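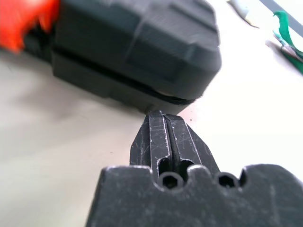
## Poems from the Tarklow mill readings

The spring booklet is back from the printer. It has poems by members of the Tarklow writing group, all of them about the old Numaris mill on the river road and what has gone on there since the looms were sold. Eugénie Boyer edited it and wrote the short introduction.

We received 368 poems, far more than we could print. Most came from people who worked at the mill or whose parents did. A good number were about the whistle. Eugénie kept four of those and wrote to the other authors to ask if they had anything else, and several sent work that was better than what they first gave us.

The booklet opens with a long poem in short lines about the dye room. Here is part of it:

> The river ran red on payday,
> green the week after,
> and my mother could tell you
> what they'd be wearing in Boston
> by looking over the rail.

After that the poems go by floor, from the loading dock up to the roof. There are two sonnets, one list of locker numbers, and a prose piece by a retired mechanic about the freight elevator. The last section, called "Yin," takes its name from the cat that lived in the boiler house and was fed by three shifts.

One correction. The poem on page 19 should have a stanza break after the line ending "padlock." The printer had the right file and the mistake was ours. A slip with the corrected text is tucked into each copy we mail out, and the author has been very patient about it.

We printed 614 copies. They are at the front desk of the Geltodwood library and at the hardware store in Tarklow, next to the seed rack. Members get one free. Anyone who has moved away can write to us with a mailing address.

The next reading is in March, in the upstairs room at the library, starting at 6:30 p.m. Eight of the poets have agreed to read, five minutes each. The stairs are steep and the elevator key is at the desk, so please ask for it when you come in.

Work for the fall booklet can be sent at any time. The subject is bridges. Send up to three poems, typed, with your name on every page.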